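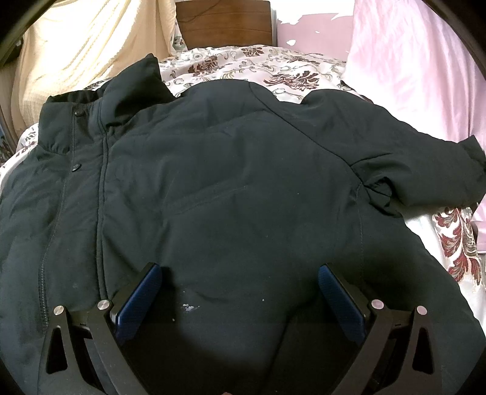

*The dark padded one, spread out on the bed with its collar open.*

# coat-folding-notes

Hello! These are my notes on folding bulky coats (mostly winter ones, mostly mine) so they fit in the hall cupboard without everything sliding out on a Tuesday morning.

I started in January with Máté Veres, who folds far more neatly than I do and will tell you so.

## What's in here

- `notes/` – one text file per coat, 75 in all
- `folds.csv` – which fold I used and how tall the pile came out, in cm

## How I do it

1. Lay the coat flat on the bed, front up.
2. Smooth out the sleeves, then bring them across the chest.
3. Fold up from the hem in 3 goes, pressing the air out as you go.

Stand-up collars are a pain! I leave them till last and tuck them under. The `snaps` column is a plain yes or no.

## Still to fix

- 2 files have the sleeve length missing
- I spelt "placket" four different ways, sorry
- the Sovness shelf heights are in inches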